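I grew up thinking a spring clean had to happen in spring, because my grandmother said so, and I carried that around for years without once asking myself why. Well, this year I finally did mine in November, and I may never go back!

It started with the letters. I have a box of them from my friend Akua Dogbe, who moved away when we were both nineteen and wrote to me nearly every week after that. I had meant to spend an hour sorting paper and instead I sat on the stairs until the light went, reading about her landlady and her terrible first winter coat.
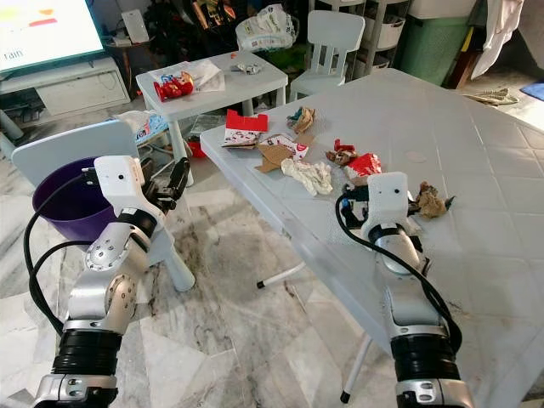
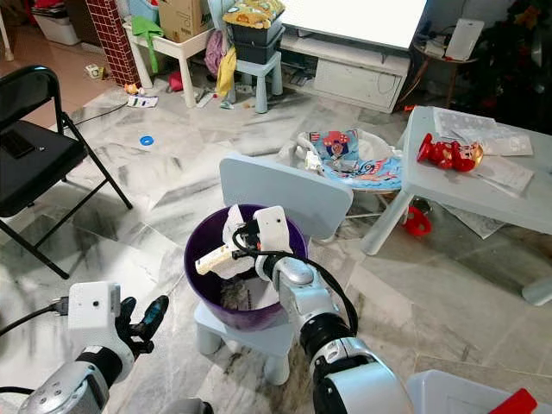 Akua always did say I would rather read than tidy, and she was right then and is right now. I called her that same evening (we still talk most Sundays) and read her the one about the coat, and she laughed so hard she had to put the phone down for a minute.

So the letters are staying. I bought a nicer box for them, and the old bank statements went instead - a whole drawer of them, going back to my first apartment. Next up is the hall closet, which I have been putting off since July.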